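Recount news, sort of

So the Pekow township board seat is still not settled and everybody is already yelling about who stole it. Quick update before I run out the door, sorry for typos.

Numbers as of Monday. Sydorenko 502, Van Dusen 438. Plus 79 mail ballots the clerk set aside over signatures. You can do the math. Even if a big pile of those go to Otis Van Dusen he needs nearly all of them, and that is before anybody looks at which ones are any good.

And yet. My inbox. Half of you say the signature thing is a trick to shut out Van Dusen voters. The other half say he's dragging it out to make Nadiia Sydorenko look like a cheat. Same folks on both sides who told me last spring that the county should ALWAYS check signatures, or should NEVER check signatures. Flipped clean over. I went back and looked at the old emails, I have them all, and no I won't print names.

What I think, for what it's worth: the rule was on the books in February. Both campaigns knew it. Both had people at the training in Lendano. If it's a bad rule (I lean that way, my own signature looks different every time I buy gas) then fix it before the next one. Don't holler about it the week your guy is behind.
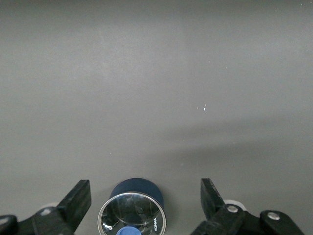
Nadiia Sydorenko told me on the phone that she wants every one of the set aside ballots looked at, even if it costs her the seat, and that she's tired of being asked if she's "nervous." Her words: "Call the voters. Let them come in and sign again. Why is that hard?" She also said the deadline to come in should be moved past 5 p.m. as plenty of people out on the Rakena road don't get off shift till six.

Fair. I'd back that. Left two messages with the Van Dusen campaign asking the same question, nothing back yet. Will run whatever he sends, full length, same as I'd do for anyone.

Other thing. The flyer. Somebody stuck 500 of them on windshields at the Dekumach lot saying the count was "already decided." No name on it, no group, no phone number. If you have something to say about an election put your name on it. I've had my name on this newsletter the whole time and I get called worse than either candidate.

If you got a letter about your ballot, go in. Take your ID. Doesn't matter who you voted for. The clerk's side door is open till 5, the front one sticks.

More next issue, when theres a result. Letters to the usual address, keep them short please and sign them.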